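Wipe-clean or proper cloth on a craft table?

rodel_t

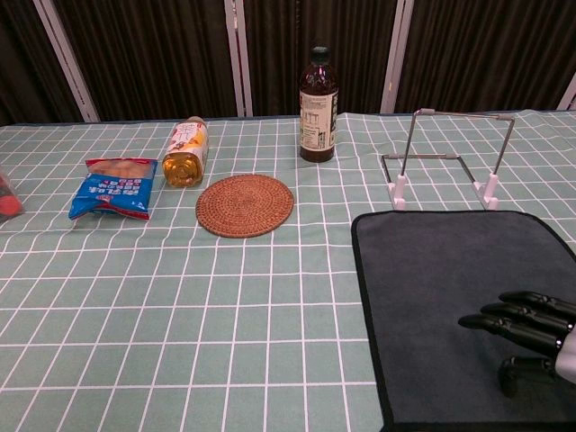
I've got a table at the Poldale hall swap in March and I'm dithering over what to put on it. I do snacks and drinks from my cupboard, plus a few bits for the kitchen that I never use. The pale green cloth with the white grid is what I've got now, and I like it because I can line things up along the squares, but my sister says it looks like maths homework. The rattan coaster can go for 80p. I'm less sure about the wire rack with the white feet – does anyone want those? Should I swap the cloth for something plain?

Wurkeck
Keep the cloth! I used plain white last year and every crumb showed by ten in the morning. Mine had to be boiled after.

brotidley_bev
Disagree, sorry. Checks and grids fight with packets. Your blue snack bag with the Chinese writing is the brightest thing on there and it ought to be the first thing people see. I'd go dark, something like your brown curtain.

Wurkeck
Dark green would look like a card table.

Svetozár Hudec
I would worry more about the bottles. The one with the amber drink is lying on its side and people will walk straight past it. Stand it up next to the tall brown glass one, labels to the front. And put prices on, nobody likes asking.

rodel_t
Fair point about standing it up, will do. Prices I'm hopeless at. I had 20 little stickers and lost the lot.

brotidley_bev
Masking tape and a biro. I'd take the rack if it's under £9, I want one to lean my recipe book on.

Svetozár Hudec
£9 is a lot for a wire rack, Bev.

brotidley_bev
I said under!

rodel_t
Call it three quid and it's yours, I'll put it by. Keeping the green cloth for now – I'll try it with an old brown sheet at the weekend and see which one my sister moans about less.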